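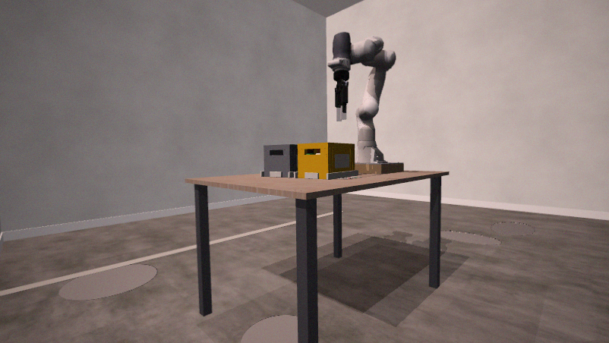 Section 4: Oiling your tabletop with Nitlow

Congratulations on getting through the sanding, which is easily the dustiest part of the whole job! Put the kettle on, have a breather, and come back when you're ready for the nice bit. Nitlow Table Oil is a forgiving product and a beginner can get a lovely finish with it, so please don't feel you need to rush.

Before you start, open a window or two and pop an old sheet on the floor. You'll want the Nivier cloths from the kit, a pair of gloves and a jar of water with a lid.

1. Wipe the top down with a barely damp cloth and leave it until it's properly dry.

2. Stir the oil slowly with a flat stick, right down to the bottom of the tin. Shaking puts bubbles in it, and they're a nuisance to get out.

3. Try a little on the underside first to check you like the colour (it always comes up a touch darker than people expect).

4. Spread a thin coat with the grain, working from one end to the other, and remember the edges.

Wood-grain surface, seen from above.
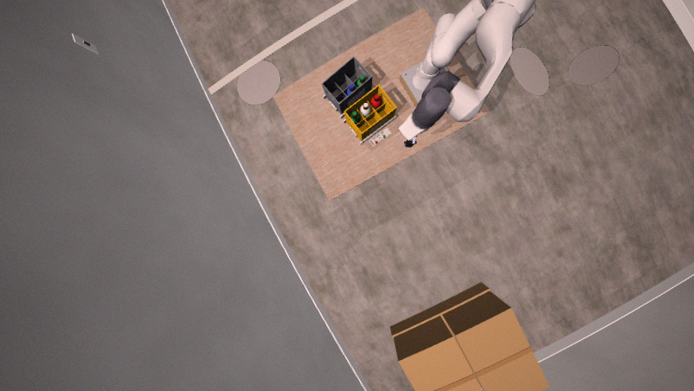
Wood-grain surface from above.

5. Let the oil soak in for about 15 minutes, then wipe off every bit that's still sitting on the surface. If it feels tacky, keep wiping.

6. Leave it overnight and put on a second coat in the morning.

CAUTION: Oily cloths can heat up and catch fire by themselves. Put used cloths straight into the jar, cover them with water and screw the lid on. Never leave them scrunched up in a bin.

Note: If you bought the Abugri tinted oil, stick to one coat and go lightly near the corners, where the colour likes to gather. Keep hot mugs off the table for 5 days.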